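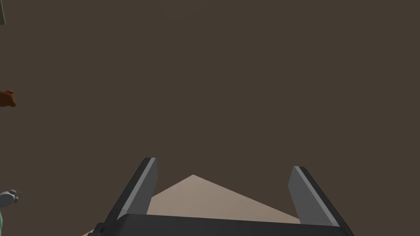 Mokano is a simulator for people who want to teach a robot arm to pick things up and haven't got a robot arm. You install it on an ordinary desktop computer, choose a table and a gripper, and start practising. I have been using it since October, and I like it so much that I asked the small team who make it, a firm called Wevine, whether I could come and pester them. They said yes. We talked in their office in Flescombe, with the program running on the big screen and the gripper waiting there with its two fingers spread and nothing between them, a great stretch of plain brown in front of it and a few bits and pieces right over at the left.

I started with that brown table, because it was the first thing I changed when I got my copy. (I went for a checked cloth. It was a mistake.) Why so bare?

"Because you want to see your own errors," said the designer who looks after the starter rooms. "If the arm goes to the wrong place on a busy table, you spend ages wondering if it was confused by the pattern. On a plain one you can tell it simply went to the wrong place."

She is right, and I have gone back to brown. My own first week was spent sending the arm confidently towards thin air, and at least I could see that it was thin air.

The view took me longer to get used to. In the mode I use most, you look out past the gripper itself, with the dark body along the bottom and the fingers leaning in from either side. I told them I had found it cramped at first and kept wanting to step back.

"Everyone asks for the step back, and it's there, it's one key," said the programmer sitting next to her. "But stay with the close view for a few days. You start to judge the gap between the fingers the way you judge the width of your car."

I did stay with it, and yes, something clicks. I can now line up on a small object without switching views -- mostly. Tall things still catch me out, as I tend to come in too low and knock them flat.

The object library is where I lose whole evenings. The standard pack has 2,255 items in it, household things for the most part, and you can drop any of them on the table, change the weight, make them slippery and try again. I asked which ones the team dreads.

"Anything with a loop or a handle," the programmer said at once. "A finger goes through it and the arm lifts it that way, and then you have to decide if that counts. We argued about that for weeks."

And does it count?

"It's a tick box now," said the designer. "You decide!"

For anyone wondering how the teaching works, you guide the arm yourself with a game controller, and Mokano saves each go. When you have enough, you press Train and leave it alone. My best result so far came from 30 careful goes at a single task, moving one thing from the left of the table to the right. I had assumed I would need far more than that. The team told me they use over 1,000 for their own demonstrations, but those have the objects scattered differently every time, and mine very much did not.

We moved on to Gwynne, the add-on that lets you send what you have trained to a real arm. I haven't tried it and can't review it, but I wanted to know how well the lessons carry across.

"Better for position than for touch," said the programmer. "The arm goes where you'd expect. Squeezing is harder. Real fingers give a bit, real objects give a bit, and ours are tidier than that. We tell people to start with something they don't mind dropping."

I had a few grumbles to pass on. Saving a room under a new name takes too many clicks, the manual skips straight from "Hello" to chapter 2 with hardly a word about controllers, and the shadows can be so faint that I misjudge height. They wrote all three down. The manual is being redone, I was told, and stronger shadows are already in the test version as a slider.

Before I left they let me have a turn on that version. I pushed the slider right up, picked a mug from the library and got it on my second attempt, by the handle. I ticked the box.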